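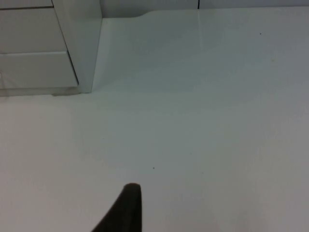 Attachment 1: pale surface by the white drawer unit, dark specks visible.

Ticket 2000, Solinholm, room 35
Opened: 16/09/2018
Raised by: Rostam Golestani
Category: cleaning / finish
Status: open

Fault: small dark specks on the pale surface near the drawer unit. Two towards the back wall, one further out. Tenant reports they return after sweeping.

Log
1. Dry microfibre cloth, full width. Specks lifted, no staining left.
2. Checked again after 2 hours. New specks, same area.
3. Pulled out lower drawer and vacuumed the runners. Grey grit in the bag, about a teaspoon.
4. Seam at the back wall not yet checked. Olow sealant on order.

Next action: Hosseinzadeh to inspect the seam and reseal if crumbling. Do not use Rokden polish on the surface until then. Leave ticket open.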